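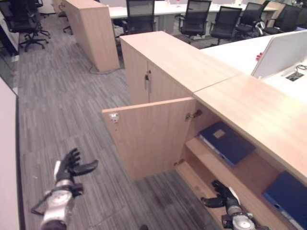
Silesden, January

Re: [floor-list] The cabinet by the long desk, and what lives in it

Hi all,

I'm replying to the whole list, as the last three people who answered privately each told me something different and I would like the disagreement to happen in public. For anyone who joined after the move, the original message:

> From: Iara Rivadeneira
> To: floor-list
> Subject: The cabinet by the long desk, and what lives in it
>
> Would whoever is using the light wood cabinet next to the
> workstation row please tell me what it is for? I went in for
> the Bellach drawings and found blue binders lying on their
> sides, which is no way to find anything. I also can't tell
> if the key in the door means "this is locked up" or "please
> help yourself."
>
> While I'm at it: are we keeping the Maldonado papers, and if
> so, where, and why is it always me who gets asked?
>
> Iara

Taking these in order of how much trouble they'll cause.

The key. It stays in the lock. I know a key in a lock is a strange sort of security, but we tried the other way at the old place, where the key lived in a mug, and the mug went to the dishwasher, and we spent a morning taking a hinge off. Nothing in there is confidential. The confidential stuff went to off-site storage under box number 3096, and if you need it you have to ask me, and I have to ask them, and by then you usually don't need it. If you find the doors locked, unlock them. If you take the key home in your pocket, bring it back and we'll say no more about it. (We'll say a little more about it.)

The binders. Iara is right that they should be standing up with the spines facing out. They are lying flat because a binder on its own won't stand, it just thinks about it for a minute and goes over. I put in for bookends. The request was returned with a note asking for the business case. My business case is that a dark blue binder lying on a shelf looks the same as every other dark blue binder lying on a shelf, and we bought them all in dark blue. That was me. There was a discount.

Until the bookends turn up, the rule is flat, one deep, spine toward the door. Please don't stack them. I know it saves room. It also means that the one you want is at the bottom, and people pull it out from under the others like a tablecloth trick, and then I'm on the carpet collecting Stosness invoices.

Labels. Every binder gets one, with the job name and the year, and I would like it in handwriting that someone other than you can read. "Misc" is not a job name. Neither is "Misc 2." If you've inherited a binder and have no idea what it holds, open it, look at the first few pages, and write down what you see. It takes less time than the email asking me.
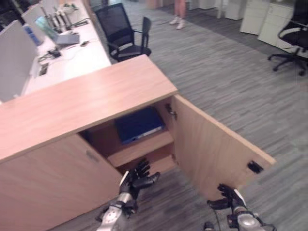

The doors. Two requests. First, one door at a time if you can manage it, as with both open there is a fair amount of door sticking out into the place where people walk, and I have the shin to show for it. Second, hold the edge of the door and swing it. Please stop leaning on it while you look for things. The hinges are small and they were put in by the same outfit that did the kitchen, and you have all met the kitchen.

The top. The top of the cabinet is a surface, and like every surface in this office it will be treated as a filing system unless somebody objects. I object. Things left there at the end of the day will be moved to my desk, where they'll join a pile you won't enjoy going through. Same goes for the lower counter that runs on from it. I've heard the argument that the counter is "sort of a landing area." So is the floor.

Bellach. The drawings are not in the cabinet and never were. They don't fit. They're rolled up behind the plan chest, drawing numbers up to 295, and the later ones exist only as files. If you want one on paper, print it, use it, and recycle it. Don't hole-punch a quarter of it into a binder. Someone has done this. I found the title block and half a stairwell.

Maldonado. Yes, we are keeping them, for now. Their contract says we hold the site records until the final account is agreed, and the final account has been nearly agreed for as long as I've worked here. They go on the upper shelf. The correspondence file is a printout that comes to 897 pages, most of it people being copied on other people saying thanks, so if anyone has a slow afternoon and a strong stomach I'd be glad of a volunteer to thin it before it goes in. Keep anything with a sum of money in it, and anything where somebody sounds annoyed.

As to why Iara always gets asked: she answered the first time. Let that be a lesson to the newer people.

Stosness. Invoices on the lower shelf, closed years only. The current year stays with accounts, who would prefer that none of us touch it, and having seen how we treat a cabinet I can't really argue. If your invoice is missing, ask them before you empty the lower shelf looking for it.

Chargers, spare cables, the good stapler. Not in the cabinet. I realize it closes and that makes it tempting. Cables can stay on the desks, where they appear to breed anyway, or go in the drawer marked CABLES in room 22. The good stapler is at reception and has to be signed for, which tells you how the last one went.

What I need from people: look through whatever you put in there, label it or claim it, and reply to this thread with the job names so I can type up a list for the inside of the door. One list, taped up, with a date on it. We had one at the old place. It was wrong, but everybody knew in which ways.

Iara, you asked the question, so you get first pick of shelf. Anyone else with views on upright versus flat, I am at my desk until five and will pretend to be on the phone.

floor-list
To leave this list, write to the list owner, who is me, and say why.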